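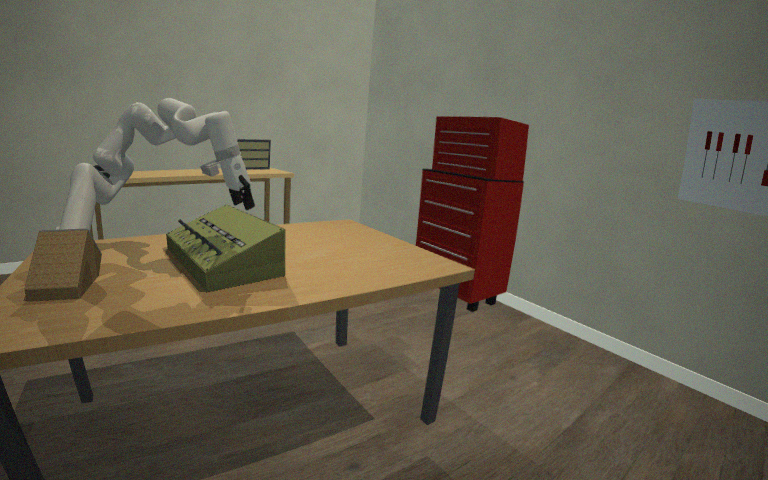
Robot learns to say "I'm not sure" before it touches the switch

07/09/2025

I've sat through a lot of robot talks, and most of them end with the robot doing something impressive. The one I heard this week was about a robot that stops, and I liked it better than anything else on the program!

The work comes out of the Juscombe lab, where Deisy Cárdenas and Þórarinn Kjærgaard have spent the past year on a method they call Mostus. The idea is pretty simple. Before the arm commits to pressing or flipping anything on a control panel, it plays the move forward in simulation a bunch of times, each time with the panel nudged or turned a little. If most of those tries land on the same switch, it goes ahead. If they scatter, the arm holds its position over the panel and picks a different way in.

Why bother? Well, a robot that grabs the wrong cup is annoying, but a robot that flips the wrong switch can empty a tank. Cárdenas told me the older version of their software was "confident about everything, including the stuff it was wrong about." I know a few people like that.

The team ran 1,565 simulated trials, all of them in a virtual workshop. In 714 of those the panel had been turned away from the position the arm was trained on, and that's the group they care about most. The old software hit the wrong control in 125 of the turned-panel trials. With Mostus it was 34. The catch is speed -- the careful version takes longer to get going, and Kjærgaard says that's the complaint he hears first whenever he shows it to people from industry.
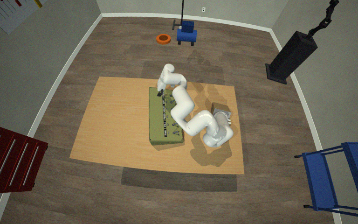
What the arm gets to look at

I figured the hard part would be reading the labels. Kjærgaard says no, the trouble is mostly matching a label to the control that goes with it once the arm is leaning in and blocking part of its own view. People do this without thinking (you just move your head). So Mostus can ask for a second look from another angle before it makes up its mind, and those second looks are where a good share of the improvement came from.

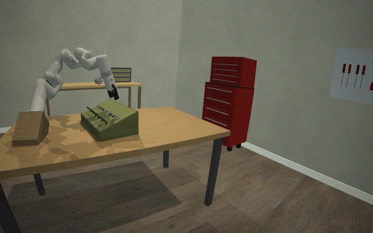
Mostus also keeps score of its own hesitations, and this was the part I kept asking about. Every pause gets saved with the arm's position and the switch it was leaning toward, so the team can go back later and see what threw it off. With the green box set at an angle like this and the gripper above its back edge, the software has to work out which way the rows run before it can pick a target at all. Cárdenas wants to use the saved pauses as extra training material, so the arm gets the most practice on the layouts that confuse it.

Next up is a real panel. The lab is building one now under the name Flellavden, and testing is supposed to start once the wiring is finished. I've asked if I can come watch -- they said yes, as long as I keep my hands off the switches.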